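Dreltgate Bench Rules for Two-Armed Robots, second edition: a review

I have now read the Dreltgate Bench Rules twice, once for work and once because the first reading left me suspicious. It's a good rulebook for people who let two robot arms loose on household things. It is also 400 pages long in its full form, and weighs more than most of what our arms are allowed to lift.

Skip straight to the short edition, which is 19 pages and has all the parts you'll use. The rest is definitions. There is a definition of "table."
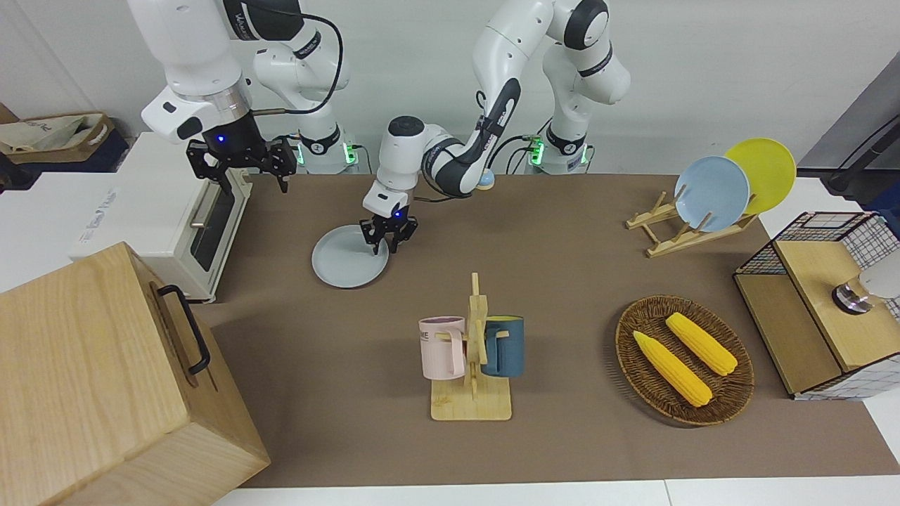
The best chapter is the one on who goes first. Dreltgate wants one arm named as the working arm for each step, with the other held clear until the step is over. You write the names down before anything is powered up. We used to settle this by shouting. Lempi Valtonen, who runs our Monday sessions, was against the change for a week and now enforces it like a parking officer.

Chapter 6 covers the layout of the table, and I have a few complaints. It asks for a mat with a plain surface, which is fair, and for every object to have a written starting place, which is fair until you own a mug tree. Do the mugs have a place, or does the tree have a place and the mugs come along for the ride? The rules are silent. Vendus, whose older guide we used before this one, at least had a paragraph on things that hang off other things – a bad paragraph, but it was there.

The section on plates is much stronger. Approach the rim slowly, set a force limit before the fingers go near it, and stop the run if the plate shifts when it shouldn't. I'd have paid for that page alone.

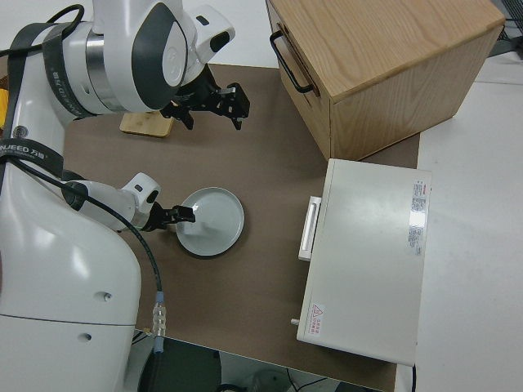 Plate work, with one gripper at the rim and the other above the table.

Doors and handles get 2 pages, and they're thin. You're told to check which way a handle pulls before you write the task. Thank you, Dreltgate. What I wanted was advice on how far a door may swing into the other arm's space, and for that I'm still using a photocopied sheet from Grerkurora with somebody's lunch order on the back.

The stop-button drill is excellent and mildly humiliating. You run it cold, at the start of a session, with a person who hasn't been warned. I was that person in May. I found the button eventually.

Should you buy it? If you have two arms and one table, yes, in the short edition. If you have one arm, the Rweyemamu checklist will do and you can read it standing up. Print the stop-button page large and leave the definition of "table" for a rainy day.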